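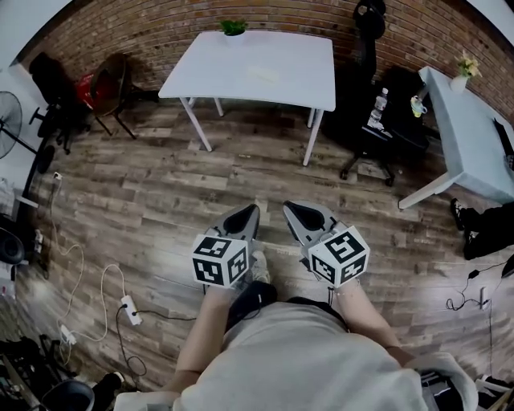

Dahlia tubers, thread. Frost got the tops last night so it's digging time. Cut stalks down to a hand's length, leave them in the ground a few days, then lift. Dress for it – a light gray T-shirt and light gray sneakers are going to be brown by lunch. Mixed brown and gray floor planks hide the crumbs better than the shirt does.

Fork, not spade. Go in way farther out than you think. I put a fork straight through the middle of a Cadska clump last October and I'm still mad about it.

Loosen all the way round first, then lift from underneath. Do NOT pull by the stalk. The necks snap and a tuber with a snapped neck is compost.

Label before you lift!! Tie the name to the stalk while it's still standing. Once they're out they all look like the same bunch of dirty sweet potatoes.

To wash or not to wash. Ngozi Akande washes hers, every one, hose and a soft brush. I used to leave the soil on. Lost more to rot that way but my soil is heavy clay so of course it held water. If yours is sandy, probaly fine either way.

Then upside down to drain. Stems are hollow, water sits in there and rots the crown. Couple of days somewhere dry with air moving. Out of the sun.

Someone asked about dividing now vs spring. Fall – tubers are soft, easy to cut, eyes hard to see. Spring – eyes obvious, tubers like cutting wood. I do spring. Fiona Haldane at the Crichton garden does fall and hers are always better than mine so, you know.

Each piece needs an eye, a bit of crown and a tuber. No eye no plant. Doesn't matter how fat it is 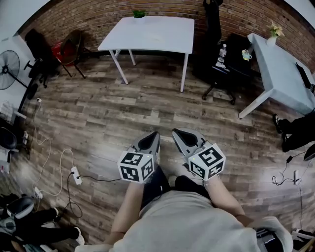
Small green potted plant at the far edge of the white table, brick wall behind.

Storage. What I've tried: newspaper (shriveled), dry sand (heavy, ok), peat (good but dusty), wood shavings (my pick). Shavings from the feed store in Fostow, the big compressed bale. One bale does the lot with some left over for the hens.

Cardboard boxes, not sealed tubs. I know people do plastic wrap. I tried it for one winter and opened up a lot of mush. Could have been me, maybe they weren't dry enough going in.

Temp: cool but never freezing. Low 40s F is what I aim for. My garage is fine until January, then they come in to the basement stairs and everyone steps over them till April.

Check them monthly. Soft spot – cut it off, let it dry, put it back. All soft – out. Wrinkly – mist the shavings lightly, and I mean lightly.

Last year's score for anyone keeping track: 26 clumps in, 25 out and plantable. The one that went was the forked Cadska. Told you I was still mad.

Year before that I lost almost half. Same garage, same boxes. Only diffrence was I boxed them wet becuase I was in a hurry.

Q from the replies, can you just leave them in the ground. Falton folks can, they're milder down there, thick mulch and cross your fingers. Up here no.

Ok light's going and there's still a row to label. Will post the spring dividing stuff when I get to it, ask me in March if I forget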